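Hirico Support Desk
Ticket: Tracking drops out on garment lifts, Stokton camera module vs. Lehtinen camera module
Product: Hirico hand-held gripper, blue finger pads
Opened by: Ridwan Tuhumury, Hurkdale
Opened: 19/01/2023
Status: Closed, workaround given, firmware item still open
Priority: Normal

Original report

We have two Hirico hand-held grippers at Hurkdale and are trying to choose a camera module for them before we order more. One gripper has the Stokton module on it and the other has the Lehtinen. The grippers are otherwise the same: same linkage, same pads, same firmware, both recording to the same model of controller.

The task is clothes handling on a bed. Spread a cardigan, pick it up by the hem, pick it up by a cuff, fold a sleeve in, turn it over. One person does the whole set with one gripper, puts it down, and does the set again with the other.

The problem is that position tracking drops out in the middle of a lift. The video keeps recording and looks normal. The jaw width reading keeps going. Only the pose stops, and when it comes back it has an offset, so everything after that point in the recording is in the wrong place. It happens on both modules but a lot more often on the Stokton.

Numbers so far. We did 52 lifts with each module. The Lehtinen held its pose through the whole lift on all but 5 of them. The Stokton held on 32. I was expecting a small difference between the two and this is too big for us to ignore, but I am not ready to say the module is bad, so I would like to know what else to check.

Things I have already tried:

Restarted the controller between sets. No change.

Swapped the two modules between the two grippers. The problem went with the module and not with the gripper.

Swapped the cables. No change.

Cleaned both lenses with the cloth that came in the case. No change.

Ran the same motions holding nothing, jaws closed. Neither module lost the pose at all. I did this more than once to be sure.

That last one is why I think it is the garment. The cardigan is thick cable knit and there is a lot of it to get in the way.

Ridwan

Reply from Hirico Support

Hello Ridwan, thanks for the detail. The swap test and the test with nothing held are both useful, and we can rule out the cable and the controller from them.

Please send the following:

- Stills from the start of a lift, with the jaws open, and from the middle of one, with fabric held.
- The pose log for one lift that failed and one that did not, from the same module.
- The exposure setting for each module. You will find it in the controller menu under Camera, then Advanced. Please tell us what it says, even if you never changed it.
- A note of how fast the lifts were. Slow, normal or fast is enough.

Please do not update the firmware yet. If you change it now we will be comparing two things at once.

Reply from Ridwan Tuhumury

Logs are attached as a zip. The failed lift is the first file in there and the good one is the second, both from the Stokton.

Exposure is on Auto on the Stokton. On the Lehtinen it says Auto with limit, which I did not set. There is a limit value next to it and it is grayed out.

Speed was normal for most of them. I asked the operator to do some slow ones at the end of the set and those are in the count too. Should have kept them apart, sorry.

Stills:
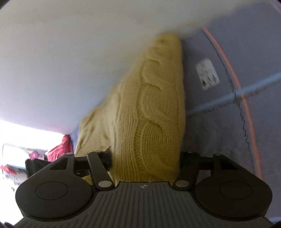
Knit up between the linkage arms, with the white surface behind it.

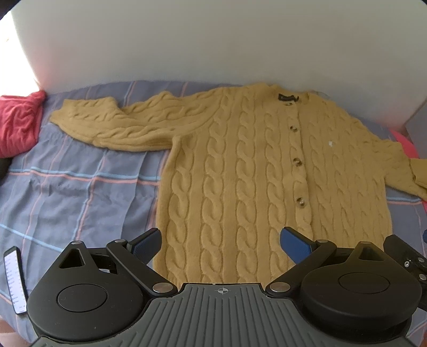

Cardigan laid out on the bed, jaws open at the hem.
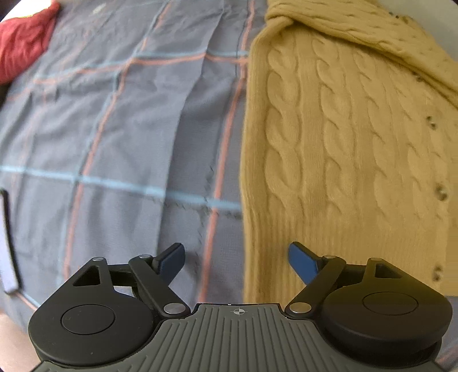
Jaws open, bedding under the left pad and the edge of the knit under the right. 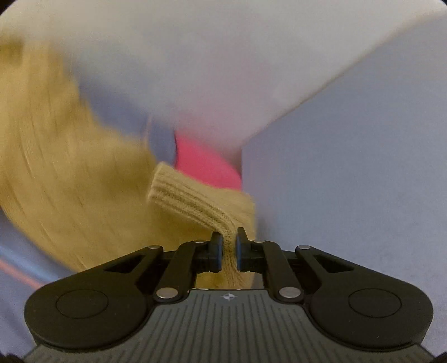 Ribbed cuff held in the pads.

From reading the failed log, the feature count drops first, then the pose goes a moment later. I don't know what the normal minimum is. On the good lift the count drops as well but comes back before anything is lost.

One more thing that may not matter. The jaw width never gets down to zero when a cuff is in the pads, which I would expect with thick fabric, but the reading also jumps a little while the operator is holding still. Both grippers do it.

Ridwan

Reply from Hirico Support

Thank you. We have been through the logs and we think there are two causes working together.

Cause one is what the camera can see during a lift. With the jaws open over the bed the tracker has plenty to work with. The plaid gives it clean lines and the cable pattern gives it texture. Once the garment comes up, the knit takes over the middle of the view and it moves with the gripper. The tracker wants points that stay put in the room, and it has to find them in whatever is left around the fabric. If most of what is left is plain wall or ceiling, there is very little for it to use. The points it does find on the knit are worse than no points, as they tell it the gripper is standing still when it is moving.

Cause two is exposure, and this is where your two modules differ. When the gripper tilts up toward something bright and plain, full Auto takes time to settle. The count in your failed log drops at the same moment the exposure value changes. The Lehtinen is limited in how far it can move, so it stays closer to where it was. The grayed-out limit is set by the module itself and you can leave it alone.

Speed adds to both. Fast fabric near the lens will smear, and a smeared garment covering a large part of the view is hard on any tracker. We would not chase that first, though.

Suggested steps, in this order. Please run a short set after each one and do not combine them.

Step 1. On the Stokton, change exposure from Auto to Manual. Point the gripper at the bedspread from normal working height, jaws open, let it settle, and press Hold. Leave it there for the whole session. If the light in the room changes, do it again.

Step 2. Turn on the gripper mask. It is in the controller menu under Tracking. It tells the tracker to ignore the jaws and the area between them, so points on held fabric in that area are thrown away. It is off by default on firmware 3 and we are aware that the manual says otherwise.

Step 3. Put something with a pattern on the plain wall behind the bed. A poster or a printed sheet is fine. It should be flat and it should not move. Do the same higher up if your lifts go high.

About the jaw width: a small jump while holding soft fabric is expected. The pads give and so does the knit, and the operator's grip is never completely steady. If you see it jump with a hard object in the pads, open a separate ticket.

Reply from Ridwan Tuhumury

Did step 1 on its own this morning. Better. The drops at the top of the lift have mostly gone. What is left happens with the big grabs, where the operator takes a whole section of the front panel instead of a cuff.

I had to set the hold twice. The first time I did it with the gripper too close to the cardigan and the picture came out dark everywhere else. Working height matters, so it might be worth putting in the instructions.

Going to do step 2 next. Question before I start: does the mask have to be set again for each module, or is it saved with the gripper?

Reply from Hirico Support

It is saved with the module. If you move the Stokton to the other gripper it will take its mask with it. The shape is the same for both grippers so you will not need to redraw it. We have passed your note on working height to the person who looks after the manual.

Reply from Ridwan Tuhumury

Step 2 done. Mask on, exposure held, wall still bare. The big grabs are now fine unless the garment swings out to the side, past the edge of the mask. I can see why that would happen. Cuff lifts have not dropped once on either module since the mask went on.

I turned the mask on for the Lehtinen too, so the comparison stays fair. It was already doing well and I could not see a change in the short set.

Step 3 I have only half done. We put up printed sheets on the wall behind the bed. Ceiling is harder, we can't fix anything to it, so I have asked the operators to keep the lifts lower for now. That is not a real fix for us as some of the later tasks need the garment held right up to shake it out. Is there a wider mask planned, or one that follows the jaw width?

Also my opinion on the modules, for what it's worth. The Stokton picture is nicer to look at. Stitches and ribbing are clearer and the people who label the video prefer it. With exposure held it is usable for everything except the high lifts. The Lehtinen we could take out of the box and use, and I would give that one to a new operator.

Reply from Hirico Support

A mask that changes with jaw width is on the list for the September firmware. We can't promise it will be in there. A wider fixed mask you can draw yourself now: Tracking, Gripper mask, Edit, then drag the two upper corners outward. Don't cover more than half the view or you will start to lose good points along with the bad ones.

For the high lifts, have the operator start each one with a short pause over the bed, then go up, then come back down over the bed before doing anything else. The tracker can recover its position from the bedspread if it sees it again soon enough. It should reduce the offset you described in your first message even when the pose is lost.

For the lifts already recorded, send us the files with the offset and we will run them again with the mask applied. Some can be saved that way. Ones where the exposure jumped probably can't.

Reply from Ridwan Tuhumury

Drew the wider mask, works. Pausing over the bed also works but the operators forget, so I have added it to the card we keep with the grippers.

Files are uploading now, Stokton only. The connection at Hurkdale is slow so give it until tomorrow.

You can close this one. I will open another if the jaw width does anything odd with hard objects.

Ridwan

Ticket closed by Hirico Support
Resolution: Exposure held manually, gripper mask on and widened, pattern added to wall
Linked item: Mask that follows jaw width (open)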